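Criminal Evidence, Week 2: Video in a preliminary hearing
Lecturer: Chidubem Chukwu

Today we study how a video recording comes before the judge. We use the practice case Kirov, which you find in the reader on page 40. A store owner was robbed at his counter, and the store camera recorded 20 seconds of it.

Before the video is played, a witness must say where it comes from. In Kirov this is Officer Tuhumury, who collected the recording from the shop in Branmont.

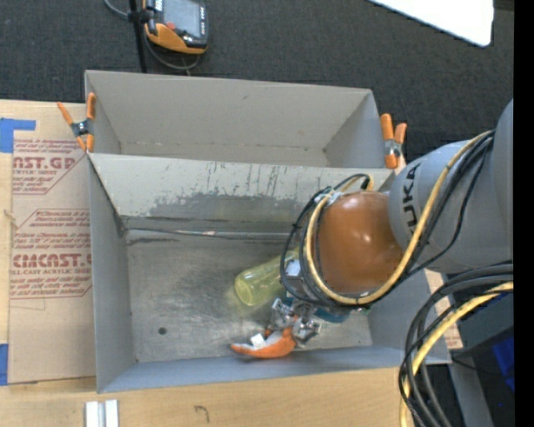

The defense can object to the video. The usual objections are that a part is missing, or that the time on the recording is wrong. The judge decides on the objection first, and only then the video is shown.

Please remember that a preliminary hearing does not decide guilt. The judge asks only if there is enough evidence for a trial.

For Tuesday: read the Lokuletti decision and write 2 objections for the defense in Kirov.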